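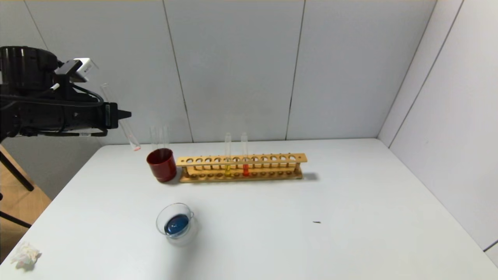 A glass test tube with a trace of pinkish-red liquid in its rounded tip.

Test tube

A test tube is a narrow glass or plastic tube, open at one end and closed at the other, used to hold small amounts of stuff while somebody finds out what it does. The closed end is usually rounded. The open end usually has a lip, which helps with pouring and gives a thumb somewhere to rest, although generations of students have been told to keep their thumbs off it.

Shape and material

The rounded bottom is the reason a test tube can't stand up by itself, and so the reason for the test tube rack. It is easier to clean than a flat bottom, it has no corners for solids to hide in, and it spreads heat evenly enough that the glass is less likely to crack. Flat-bottomed tubes exist and are generally called vials, a word that also makes them sound more expensive.

Older tubes were made of soft soda-lime glass, which did not care for sudden changes in temperature. Most lab tubes meant for heating are now borosilicate glass. Plastic tubes are common where nothing will be heated, and in classrooms where things will be dropped.

A tube without a lip is properly a culture tube, at least according to people who grow cultures. Catalogs use the two names as they please.

Use

Tubes are used for mixing, for warming small samples, and for watching a color change. A tube is filled no more than a third of the way when it is going to be heated, and it is held at a slant with the mouth pointed away from everyone present. School lab sheets print this rule in bold.

Mixing is done by flicking the lower end with a finger. Stirring with a glass rod also works and has put the bottom out of a great many tubes.

Cleaning

Test tube brushes have a tuft at the tip and a twisted wire handle. The tuft wears away first, after which the wire does to the tube what the glass rod would have done. Dried-on color is best soaked overnight. Tubes are left to drain upside down on pegs.

The Davbridge rack dispute

The town of Davbridge holds a small place in the history of school glassware thanks to Doina Petek, a chemistry teacher who ordered 60 tubes for the school one March and received 756. The supplier, Gashi, held that the order form said so. Petek held that the form had been read upside down, which does not explain the number, and both sides kept up a correspondence that outlasted the supplier's original building.

The school owned 4 racks. The surplus was stored in the music room, where a set of tubes filled with water to different levels was found to play most of a scale. Petek later wrote a short handbook, "Ninety Minutes with a Test Tube," named for the length of a double lesson at the school. It went through two printings - the second to correct the drawing on the cover, which showed a vial.

In language

"Test-tube baby" was a popular name for a child conceived by in vitro fertilization. The Latin means "in glass," but the glass in question was normally a shallow dish. "Petri-dish baby" never caught on.

See also

Beaker
Boiling tube
Culture tube
Test tube rack
Vial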